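Wrist camera segmentation drops pale and transparent objects on a white table

Asked in Perception & Planning

We run Fider as the pick planner with Prerovon doing segmentation on the wrist camera stream. The table is white. Saturated objects segment fine at the default settings. The cream-colored soap bar merges with the table mask in most passes, and the saucepan sitting in the pink bowl comes back as one instance, so the planner proposes grasps across both rims.

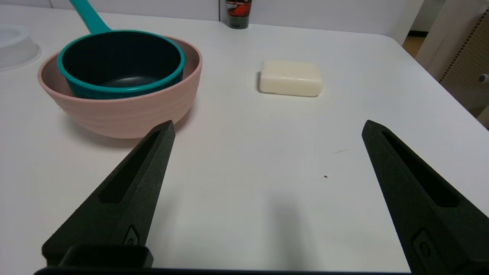

What I have tried

Lowering the mask threshold from 57 to 15. The soap appears, but so do shadows, including the one the gripper casts between its own fingers. Fider then plans a pick on the shadow.

Masking the fingers with a static polygon. This works until a cable swings across the view, at which point the cable becomes an object with a very confident grasp score.

The clear case with the drawing compass in it is worse. Prerovon returns a mask for the compass and nothing for the lid, so the grasp width is too narrow and the approach height is too low. The roll of tape behind it is fine except that its shadow is attached to it.

Is there a setting for this, or do I need to retrain?

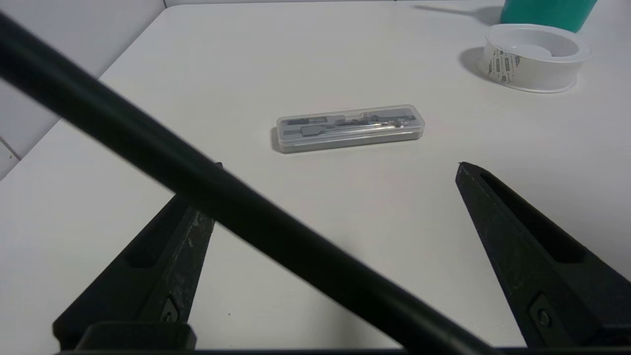

Posted by odoi_bench, Friday, August 30, 2024

Don't retrain yet. You have separate problems here.

Shadows: put the threshold back to the default and turn on the plane fit. Anything whose height above the plane is under 3 mm gets rejected before it reaches Fider. The soap should survive that if your depth is decent.

Cable: a static polygon can't follow it. Either clip the cable back along the arm or reject every point closer than the fingertips.

Clear case: depth through a transparent lid returns the contents or the tray. Set a class override so that "case" uses the RGB outline plus a fixed height you measure by hand. Ugly, but it plans correctly.

Nested objects: set merge_contained to false. It is true by default.

Posted by numley_user

Same issue here with the lids. We fine-tuned on 2,514 labeled crops and it got better on clear plastic, worse on paper. No idea why.

Posted by gridfault

Try a darker table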